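Pearl hair bands - do they hold anything?
Started by mandolin_kd, 2 replies hidden

mandolin_kd wrote:
My daughter's hair is thick and down past her shoulders. The Claketti ones in the shop window look great and cost more than lunch. Before I buy one I want to know if it'll hold a ponytail through a two-hour rehearsal, or if it's only for show. The tag says "100 wears guaranteed." Guaranteed by whom?
- Kenneth Dow

pinsandpeg wrote:
Only for show, in my view.

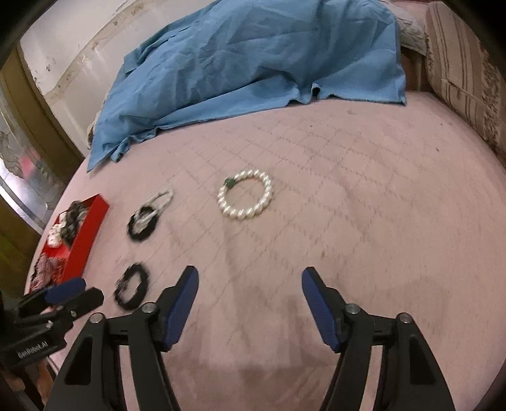
Carnegie Color Guard - Hair & Uniform Board

The beaded one looks lovely and I wear it on my wrist. For hair I grab a plain black tie every time. Scrunchies live in the red box and come out for practice, never for shows.

rdunbar wrote:
Disagree. A pearl band over a plain tie works fine. You do the holding with the black one and put the beads on top. My sister did a whole season like that.
Rory

pinsandpeg wrote:
So you need a second hair tie to make the first one work. That's my point.

futia_fan wrote:
Is that a bracelet or a hair band, though? I can't tell from the photo. Round, beads, little dark green bit on one side, could be either.

pinsandpeg wrote:
Sold to me as a hair band. I have my doubts too.

rdunbar wrote:
Light colored ties show every bit of makeup and hair product, by the way. I'd stick to black. And get the scrunchies out of that box now and then, they go flat.

pinsandpeg wrote:
I've heard the flat thing before and never seen it happen. They get squashed, you shake them, done.

mandolin_kd wrote:
OK. Plain black pack from Manby it is, 40 in a bag. She can ask her grandmother for the pearls.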